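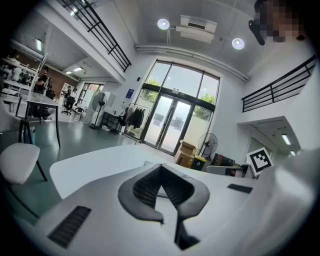 Re: [Herelov-build] Jaw pads, marker cubes and the notebook task

Wim Vermeulen wrote:

> I have the printed parts for my pair now and I am stuck on the jaws. The bare
> plastic slides off anything flat. I tried a strip of bicycle tube and it peeled
> away at the notch. What are you using on yours at the shop?
>
> Second thing. My marker tracking drops out whenever I turn my wrist in. One
> flat marker per gripper, on the outside. Is that just a bad spot, or do I need
> more of them?
>
> Also, how many takes before you trained anything? I have 700 and it does not
> do much yet.

Wim,

I'll take these in order.

Pads. The jaw on ours is a wide V, with a padded dark gray piece and black mesh on the inside faces. I cut the mesh a little long, wrapped it over the edge and glued it on the back, where nothing rubs. If you only glue the inside face it will lift at the bottom of the notch, same as your bicycle tube did. Contact cement, both sides, and leave it overnight in the clamp. Don't use hot glue. I did on the first set and had to scrape it all off.

Before you glue, check that the jaw still closes fully with the pad in place. Mine was too thick by a hair and the motor sat there pushing against it. I sanded the backing down and that fixed it. Keep the vent slots on the housing clear while you work. I got cement in one and spent an evening with a dental pick.

Markers. A flat one on the side is fine for a camera that stays on that side. It won't help you once the wrist rolls. For the two-handed work we put a white cube on top of each gripper with a marker on every face we could use. Print them on matte paper. Glossy paper throws back the ceiling lights and you lose the corners. Use different IDs left and right and write them down somewhere — I swapped mine once and every left hand take came out as a right hand take.

Leave a white margin around the black border when you trim. The Atinga script needs it. The Nonddale fork is more forgiving, but I would not count on that.

Takes. 700 is low for anything with two hands. We had 2,000 before the page task looked like it was going anywhere, and we are at 3,000 now. Try a one-hand task first and see if your 700 will carry that.

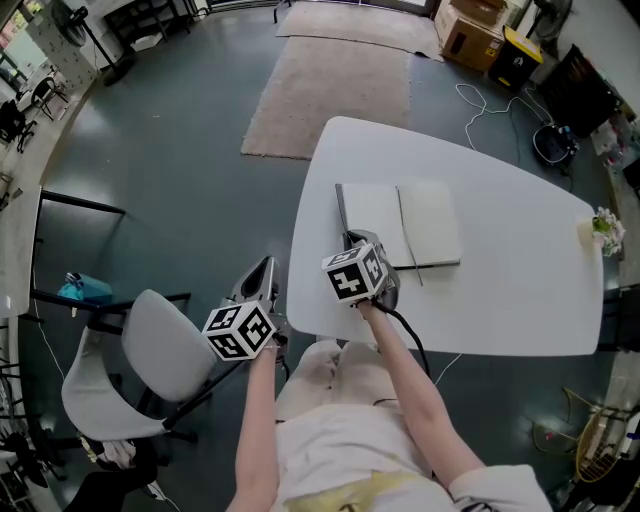 Setup for the notebook task

Sit down for it. We did the first batch standing and the arm angles were all over the place. A chair and a low enough table gives you much more even data.

Use a notebook that lies flat when open, with blank pages. A pen on the page is fine and so are a few flowers in a cup at the end of the table, as long as you move them between takes. If they stay put the model learns where they are and gets lost when they go.

Run the cable back along your forearm and put one loose strap near the elbow. Leave enough slack to turn the wrist all the way over. I had it too tight in October and pulled the plug out of the board twice, and the second time it took a pad with it.

Start with the fingers against the edge of the notebook, hold still for a second, then move. That pause makes it much easier to cut the takes later.

The files for the cube mount are in the Madidance folder, version 2. Version 1 has the screw holes too close to the edge and it cracks. If you can't open the folder, write to me off list and I'll mail them to you.

Let me know how the mesh holds up.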